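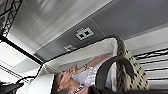

Figure 4. Grey ceiling panels with a small white two-opening fixture, a smaller white label or fitting beside it, and black lattice truss; person below.

4.2 Fittings and the people under them

The ceiling is the largest uninterrupted surface in most workrooms and the one that gets the least say in how they are arranged. Floors are swept, walls are fought over, and desks have owners. The ceiling receives whatever is left, usually from someone on a ladder who would like to be off it before lunch. In this section we set out what we found overhead in the 11 rooms of the Detham survey, and how well the people who work in them could account for it.

Our first pass logged 2369 separate overhead items. After Isah went through the sheets and removed those entered twice (mostly sprinkler heads, which look alike and which two of us had both been very keen to record) the total stood at 2325. All percentages in Section 5 use the lower number. The coding scheme has four headings: structure, services, notices and unknown. We had expected the last of these to be a courtesy, a place to park a stray bracket or two. By the end of the first Friday it had its own ring binder.

Structure gave us the least trouble. Panels were coded by face and by the direction of their seams, and trusses by colour and pattern. The black lattice in Figure 4 is typical of what the occupants called "the rig", "the scaffolding" or, in one interview, "that ladder". It is conspicuous once noticed, with its crossed struts standing out against the paler ceiling, and yet when we asked people to sketch their own room from memory, truss was left out of the drawings far more often than the kettle was. Brunton argues that this is sensible of them, as one cannot make tea with a truss. We report his view without adopting it.

Services were harder. The small white rectangular fixture near the middle of Figure 4, with its two black square openings side by side, belongs to a family we met repeatedly and came to call twin-eyes. It may be a sensor; it may be a speaker. From below there is little to choose between them, and the interviews did not help. Shown pictures of twin-eye units, occupants offered smoke alarm, air freshener, "the wifi" and "heating, but it doesn't work". Several people had spent years being either measured by such a box or spoken to by it and had never felt the need to find out which. We coded a unit as services if at least two surveyors agreed that it was probably connected to something. Latuheru would like it recorded that he found this rule weak. It was weak, and we kept it.

Notices were the smallest group and the most annoying. A label fixed to a ceiling has to be read from well below, at an angle, by someone with other things to do, and the lettering we met was generally of a size suited to a jam jar. The small white item near the twin-eye in Figure 4 shows the difficulty. It may be a label, or it may be a fitting with marks on it, and the marks cannot be made out. Under our scheme anything illegible went down as unknown, with a note saying "white, small". There are a great many notes saying "white, small". Sopacua has proposed a separate paper on them, and the remaining authors have wished him well.

Light deserves a paragraph of its own. Very bright areas were recorded as "bright, source unclear" where we could not tell a light panel from a window, and the pale patch on the left of Figure 4 was treated in that way. Readers may feel that trained surveyors ought to be able to recognise a window. So did we, in February, before we began. A bright enough surface with faint lines across it could be glazing, a diffuser or a blind, and a tired surveyor will see whichever one completes the form. We preferred the untidy category to the confident mistake, although it did make for an ugly table.

We turn now to posture. The protocol asked whether anybody in the room was facing upwards at the time of recording, on the theory that people look at ceilings more than they admit. The person in Figure 4 has their face turned upward, with a raised hand close to the nose and mouth, and was coded "face up, hand near face". The scheme does not allow us to go further. An upturned face can belong to someone considering the ventilation, the weekend, or an approaching sneeze, and we had no column for motive. Hamdan did draft one. It ran to nineteen options, among them "despair (mild)", and was dropped after a trial in which no pair of coders agreed on anything except the spelling.

Two limits should be mentioned. The first is that the survey sheets were laid out for rooms with a flat ceiling of one kind, and rooms that mixed panels with open steelwork had to be squeezed in sideways, often into the margin. The second concerns our own habits. After a week of this work the survey team looked up on entering any room, including cafés and a dentist's, and occupants who noticed us doing so began to look up as well. At least some of the interest in ceilings reported in Section 5 was therefore brought into the building by us.

The sheets for the Fullemar rooms, which used an earlier version of the form with no heading for truss at all, are treated separately in Section 4.3.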